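**Gellutcombe Children's Center, play kitchen and tabletop check**
January 2019, Room 914
Checked by: Gert Mthembu

What a pleasure this room is to inspect! I came in expecting to spend most of my time on the shelving and ended up happily going through the play food instead. Comments are under each line, and the two open items are at the end.

**1. Floor and walkways**
- [x] Walkways clear
- [x] Mats flat, no curled corners
- Comment: Much better than last May, when the mat by the sink had to be taped down twice. The new one grips beautifully.

**2. Table**
- [x] Top wiped down, no sticky patches
- [x] Edges smooth to the hand
- [x] Legs tight
- Comment: I love a white top for this. Crumbs and chips show up right away, so wiping is quick and you can tell when it's done.

**3. Play food and dishes**
- [x] No split seams or flaking paint
- [x] No piece small enough for the choke tube
- [x] Bowls and plates free of cracks
- [ ] Bottle caps glued or screwed tight
- Comment: Great mix of pieces, and the colors are a joy. Please twist-test the cap on the ketchup bottle before it goes back in the Pimora bin, and add it to the weekly list.

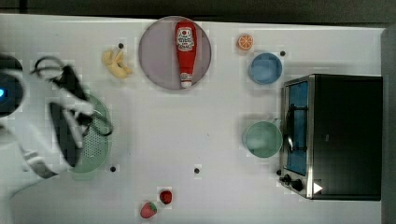

*Item 3: colander, banana, ketchup bottle on gray plate, orange slice, blue bowl.*

The colander deserves its own note. Run a fingertip around the rim and across the holes each time it's washed, looking for rough spots. Stand it rim down to dry so water doesn't sit in it.

**4. Storage**
- [x] Bins labeled
- [x] Heavy things on the bottom shelf
- [ ] Shelf unit fixed to wall
- Comment: The Cisov unit has one bracket on and one still in the packet. So close! Please fit the second before anything goes on the top shelf.

**5. Cleaning supplies**
- [x] Locked away
- [x] Spray bottles dated
- Comment: Lovely clear handwriting on the dates. El-Sayed wipes restocked, 100 to the tub.

**Still open**
1. Cap test, ketchup bottle (item 3)
2. Second wall bracket (item 4)

Initial both and leave the sheet in my tray. G.M.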